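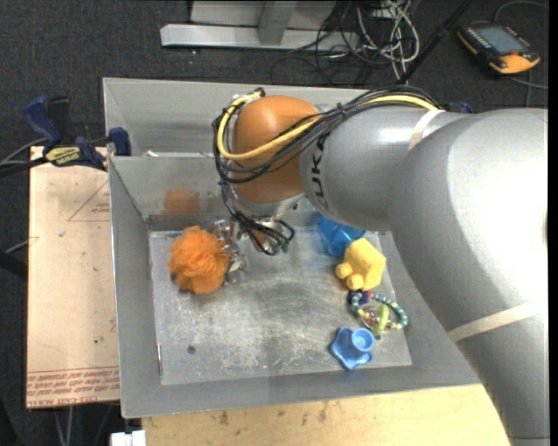
Byung-chul Ki schrieb:
Handführen kannst du bei dem Aufbau vergessen. Sobald du den Arm anfasst, misst der Kraftsensor deine Hand mit, und die Daten sind für die Tonne. Ich würd komplett auf Fernsteuerung gehen. 3D-Maus oder Controller, egal.

blechkiste77 schrieb:
Seh ich anders. Mit der 3D-Maus krieg ich keine vernünftige Drehung ums Handgelenk hin, jedenfalls nicht gleichzeitig mit der Absenkung. Von Hand führen: 3 Sekunden und der Greifer steht da wo er soll. Sensor sitzt bei mir eh zwischen Flansch und Greifer, ich fass OBERHALB an. Dann stört die Hand nicht.

Byung-chul Ki schrieb:
Und die Kabel? Hängen bei dir doch auch vorm Greifer rum. Ziehen mit, je nach Stellung anders. Das lernt der dir alles mit rein.

blechkiste77 schrieb:
Ja gut. Kabel sind ein Thema. Aber das hast du ferngesteuert genauso.

trimmrad schrieb:
Moin, kurze Zwischenfrage, wieviele Demos braucht man denn so für Griff in die Kiste? Haben hier Trimside als Aufnahmesoftware, läuft soweit, aber nach 2 Stunden hab ich lahme Arme und keine Ahnung ob das reicht.

Omprakash Dixit schrieb:
Kommt drauf an was drin liegt. Wir hatten 900 Griffe ferngesteuert, bunt gemischtes Spielzeug plus so ein Duschpuschel aus Netzstoff. Feste Teile gingen ok. Der Puschel nicht. Gibt nach, bleibt am Finger hängen, kommt beim Öffnen nicht mehr ab. Hab dann nur für weiche Sachen nochmal extra aufgenommen.

trimmrad schrieb:
900?? uff

Omprakash Dixit schrieb:
Verteilt auf mehrere Leute. Wichtig: alle gleich einweisen. Einer greift immer von oben, der nächste schiebt das Teil erst an die Wand und nimmt es dann. Beides richtig, aber gemischt kommt Murks raus, Arm bleibt mittendrin stehen und zittert.

hallentor schrieb:
Das mit dem Anschieben würd ich sogar extra zeigen. Ringe und flache Teile direkt an der Blechwand kriegst du sonst nie. Bei uns erst wegschieben, dann greifen, seitdem deutlich besser. Allerdings mit zwei getrennten Labels aufgenommen, nicht alles in einen Topf.

blechkiste77 schrieb:
Labels vergibst du während der Aufnahme oder hinterher?

hallentor schrieb:
Hinterher. Währenddessen vergess ich es immer. Fußtaster wär was, hat Charvát mal in ner Anleitung drin gehabt, hab aber den Link nimmer.

Byung-chul Ki schrieb:
Nochmal zum Handführen weil das jetzt untergeht. Kamerabild! Wenn du am Arm stehst, ist deine Hand in jeder Aufnahme drin. Später beim Abspielen ist da keine Hand. Das Netz guckt dann auf was, was es nicht gibt. Deswegen fernsteuern, das ist für mich der Hauptgrund, der Sensor ist Nebensache.

blechkiste77 schrieb:
Ich zeichne die Bahn von Hand auf, leg die Teile zurück und lass sie dann ohne mich nochmal abfahren. Bilder kommen nur aus dem zweiten Lauf. Keine Hand drin. Kostet halt Zeit.

Byung-chul Ki schrieb:
Und der Puschel liegt beim zweiten Mal exakt gleich? Glaub ich dir nicht.

blechkiste77 schrieb:
Der nicht, nein. Für feste Teile reichts mir. Weiche mach ich dann halt mit Controller, bin ja nicht verheiratet mit der Methode.

kabelbinder_ost schrieb:
Blöde Frage evtl, aber spannt ihr die Kiste fest? Meine wandert beim Anschieben langsam weg, und nach ner halben Stunde passen die Koordinaten nicht mehr.

hallentor schrieb:
Klemmzwinge an den Rand, fertig. Aber so dass der Arm nicht dranhaut beim Rausfahren. Frag nicht.

Omprakash Dixit schrieb:
Und beim Fernsteuern Geschwindigkeit begrenzen, grad bei nem großen Arm über Blech. Wer das erste mal steuert fährt immer zu tief. Programmierhandgerät in Griffweite und einer der daneben steht und nur auf den Arm schaut, nicht aufn Monitor.

trimmrad schrieb:
ok danke erstmal. Ich mach jetzt Controller, von oben greifen und Anschieben als eigenes Label. Peile mal 1000 an bis Dezember. Der Kandik Controller ist übrigens grad lieferbar falls wer sucht, Totzone muss man aber selber einstelen, sonst driftet der Greifer von allein los.

blechkiste77 schrieb:
Meld dich mal wenn du die ersten 3 Teile drin hast. Und schreib dazu ob einer oder mehrere gesteuert haben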